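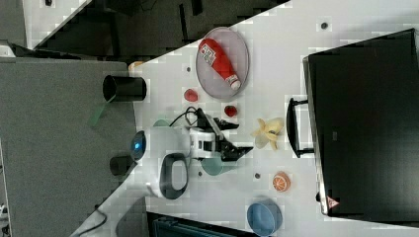

Kit bras + pince Vanine : vos retours ?

drireo_57
Membre
Posté le 7 février 2019

Bonjour à tous,
Je cherche des avis sur le kit de prise d'objets Vanine (bras, pince deux doigts, logiciel d'apprentissage). Caltthorpe me le propose avec la mise en route sur site. C'est pour un lycée, section automatismes, donc pas de production derrière. On veut faire du tri et de la dépose sur table : fruits factices, bols, assiettes, flacons. Le devis comprend 2 jours de formation, le support au-delà est facturé à part.
Est-ce que ça vaut le coup par rapport à un bras nu et une pince achetée ailleurs ?

mecatro_sud
Membre
J'ai le kit depuis janvier. Le bras, rien à redire. La pince est correcte sur les objets rigides, moins sur ce qui roule. Une orange coupée en deux posée face en haut, ça passe. Une bouteille couchée en travers d'une assiette, c'est déjà plus compliqué, parce que les doigts viennent toucher le rebord. Il faut reprendre l'angle d'approche à la main dans le logiciel.
Prévoyez aussi de fixer le câble de la pince. D'origine il fait une boucle au-dessus du poignet et chez moi il accrochait dans certaines orientations.

pas_a_pas
Habitué
Pas d'accord pour le câble. La boucle est voulue, si on le plaque avec des colliers on tire sur le connecteur dès que l'axe du poignet tourne à fond. J'en ai changé un à cause de ça - 214 euros la pièce, sans le port. Laissez du mou et limitez la rotation dans les paramètres.

mecatro_sud
Membre
Je n'ai pas dit de le plaquer. Un seul point d'attache à mi-longueur, avec du mou des deux côtés. Aucun souci depuis.

pas_a_pas
Habitué
Alors d'accord, mais la notice ne le dit pas comme ça.

tokgoz_fan
Membre
Regardez aussi chez Tokgöz. Leur pince seule est à 528 euros et elle se monte sur la plupart des petits bras avec une bride. Pas de logiciel d'apprentissage fourni par contre, tout est à programmer. Pour des élèves, je trouve ça plutôt mieux.

drireo_57
Membre
Merci. Le logiciel est justement ce qui intéresse les collègues, on n'a pas assez d'heures pour partir de zéro. Le kit complet est à 3211 euros sur le devis, hors bras. Ça vous paraît normal ?

mecatro_sud
Membre
C'est cher. Demandez ce qu'il y a dedans ligne par ligne. Chez moi les accessoires de démonstration étaient comptés à part et je les ai fait retirer, on trouve des fruits en plastique et de la dînette pour trois fois rien.

grille_pain
Membre
Même avis sur les accessoires. Par contre gardez la formation. Sans elle j'aurais perdu des semaines sur le calibrage de la table. Et demandez si la licence est liée au poste, la mienne l'est et j'ai dû écrire deux fois au support pour la transférer.

pas_a_pas
Habitué
La formation, bof. Le premier jour c'est la notice lue à voix haute. Le deuxième est utile si vous apportez vos propres objets et que vous faites travailler le formateur dessus.

drireo_57
Membre
C'est noté. Je redemande un devis détaillé sans les accessoires, avec la question de la licence. Je mettrai la réponse de Caltthorpe ici.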